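April 20, 2025

Up at half six to get through the seating plan before the phone started. Ah-rin sent her final numbers last night, or what she says are her final numbers. We are at 14 tables now instead of the twelve I drew up in the first place, and two of the new ones will have to go on the terrace side where the floor slopes. I moved her great-aunt's table away from the band and put Bongani's university friends there. They can shout over it.

Rang Lillulska at nine about the tables. They want the final layout by the end of the month, which is early for a September wedding, but they have a new events manager and she likes things in writing. She also told me the upper lawn can't be used for the ceremony if it has rained the day before. It wasn't in the contract I signed. I asked her to send me the page and she said she would.

Heather Tapsell came at ten with the flower samples. She had done two versions of the table centre, one low and wide with cream ranunculus and a lot of green, and one taller with dahlias in a rust colour. Dahlias are easier in September and I like them better, but Ah-rin's mother is set on something pale. Heather thinks she can do cream dahlias with a few of the rust ones for the top table only. The quote for all the flowers came to 2,306 pounds, and that includes the arch but not the delivery up the hill. Heather's van won't manage the last bend, so we need someone with a four-wheel drive. I have written it on the list under "transport" along with the chairs, the cake and the grandmother. 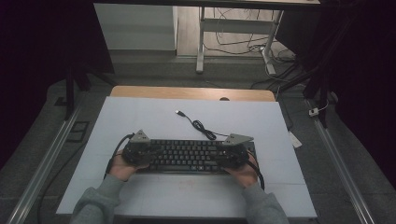
The cake is the thing that worries me. Zuner have said they can do the three tiers but they want to assemble it on the spot, and the kitchen at Lillulska is only ours from two o'clock. The ceremony is at three. I asked if they could finish it in an hour and the answer was "usually". I'll ring again after the holiday and speak to the owner.

Soup for lunch, then the post. An invoice from Wimow for the chairs, 305 pounds for the deposit, which is right. They have put the wrong surname on it, Hlongwani for Hlongwane, so I emailed to have it changed. Bongani's family have had it spelt wrong on everything so far, including the first proof of the invitations, and his father noticed straight away. I don't want it happening again on the place cards. I'm going to check every one of those myself.

Hsin-yi Man called in the afternoon. She is taking the photographs and wanted to talk about light. Sunset will be earlier than Ah-rin thinks, and if the speeches overrun there won't be any left for the pictures by the wall. Hsin-yi would like the couple for twenty minutes between the ceremony and the meal. I said I'd put it in the timings as half an hour and tell them it was fixed. She did the Meireles wedding with me last year and has a good way of getting people to stand where she needs them. She asked for the family group list by the end of May. I have half of it. Bongani's side is done and typed, and Ah-rin's is on the back of an envelope with arrows.

Martim rang from the band at five. There are five of them now, with a second singer, and they'd like a hot meal each. Fine. He also asked what the first dance was and I had to say they haven't chosen. Ah-rin wants something slow and Bongani wants something his cousins can join in with after the first verse. Martim offered to start one and go into the other, which he has done before and says works if nobody minds the key change. I passed that on by text. Ah-rin wrote back "Oh" and then, ten minutes later, "yes, maybe".

Did the budget after tea. We are over by a bit on tables and under on stationery, and if the four-wheel drive comes from somebody's brother and not from a hire firm we'll be level. I haven't told them about the upper lawn yet. I want to see the page first. If the rule is real we'll need a plan for the barn, and the arch may be too tall for the doors. Heather didn't measure it and neither did I.

Tomorrow: measure barn doors, or get someone at the venue to. Ring the minibus people. Ask Ah-rin's mother about cream dahlias, after lunch, when she's in a better mood. Buy stamps. The 4 guests who need the vegan meal still aren't marked on the plan and I keep forgetting which table two of them went to when I shifted everyone this morning.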